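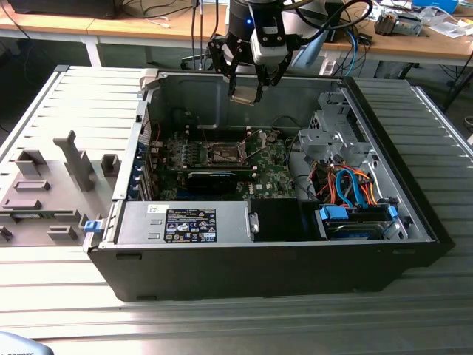

Hi all, I've been meaning to answer Algirdas about moving a family tree out of an old program, and his message gave me the push, so pour yourself a coffee, this one got long. I moved mine out of Ukex in October after putting it off for years. The thing I was most afraid of was the computer dying and taking everybody with it, all the way back to the Nuselville millers. But a tower on its side with the panel off, green motherboard and an empty spot in the middle where the processor goes, isn't missing a single ancestor. The tree lives on the hard drive and (I hope!) on your backups. So please don't panic if the old machine stops starting up. It's the file you need to worry about.

On Fri 22 March, Algirdas Pētersons wrote:

> Hello everyone. I have my whole tree in Ukex, 800 people now,
> and the computer it runs on is very slow to wake up. My nephew
> says export everything and be done. But I tried it with my
> mother's side only and half of the notes were gone, and the
> village names came out with question marks in them. Žukauskas
> was not even readable. Has anyone here done this without
> losing things? Also what do you do about photos? I have them
> attached to the people and I do not want to attach them again
> one at a time.

The question marks first, because I had those too and nearly cried. It was the character setting on the export screen. Mine was set to the plain one, and that turns every accent and hook into a question mark. There's a little drop-down at the bottom of the window that's easy to miss. Pick UTF-8 if your version offers it, export again under a new name, and open the result in any text editor before you do anything else. Search for Žukauskas. If it reads right there, it should come into the new program right.

The notes are harder. I had 440 of them, some only a line ("see Aunt's letter") and some that went on for pages, because I used to type whole obituaries in. The short ones came over fine. Every long one was chopped at the same place, in the middle of a word. I ended up printing the notes report from the old program before I let go of it, and I went down the list with a pencil. It took me most of two weeks of evenings, and I did find 13 that I'd have lost. Tedious, yes, but I also caught a wrong marriage date I'd been passing around to cousins for ages, so it wasn't all misery.

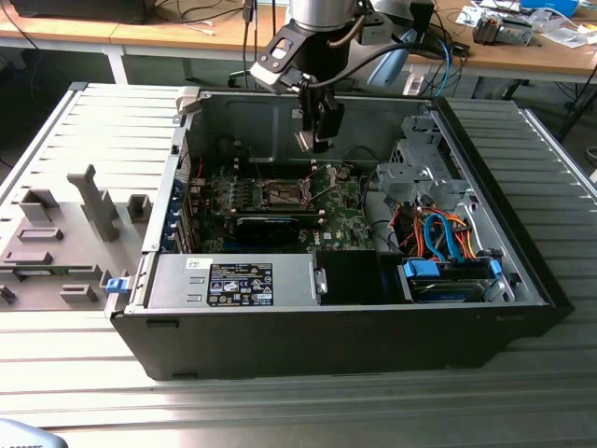
Dell motherboard with the processor socket open.

Now photos. The export doesn't carry the pictures themselves, only a line saying where each picture is kept. So if your new program looks in the same folder it finds them, and if it doesn't you get a gray box with a name under it. What worked for me was making one folder called Photos, copying everything into it, and then using find-and-replace on the export file to change the old folder name to the new one. Work on a copy! I didn't the first time, and had to export all over again. About 40 of mine still wouldn't connect, mostly ones where I'd put a comma in the file name. I fixed those by hand while listening to the ball game.

Sources, since somebody will ask: they came over, but as separate ones. I had the Votdale parish register in there as one source used by dozens of people, and it arrived as dozens of Votdale parish registers. My program has a merge command and it did all right with them, though it kept asking me whether "Votdale Parish Reg." and "Votdale Parish Register" were the same thing. I'm still cleaning that up, a few at a time, whenever I'm waiting for something in the oven. 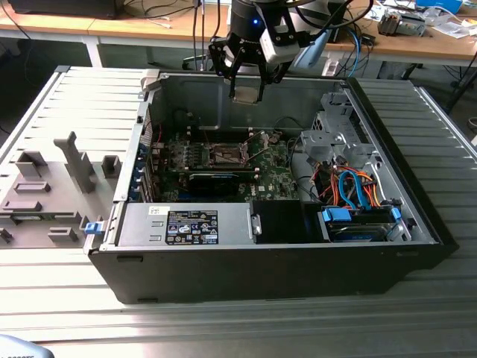

One thing I'd do differently is the order. I started with the main tree and worked outward, and by the time I reached my husband's side I'd figured out all the tricks and had to go back and redo my own. Algirdas, you've already tested with your mother's side, so stay with that until it comes out clean and then do the whole lot in one go with the same settings. Write the settings down on paper. I thought I'd remember them.

And keep the old file even after you're happy. I have mine on two memory sticks, one in the desk and one at my sister's, plus that printed notes report in a binder. I've been back to the binder twice since Christmas.

Does anyone know whether the newer programs handle married couples who divorced and then married each other again? Mine shows my great-grandparents as two separate couples with the same kids split between them, and I can't find the button for it.

Marcy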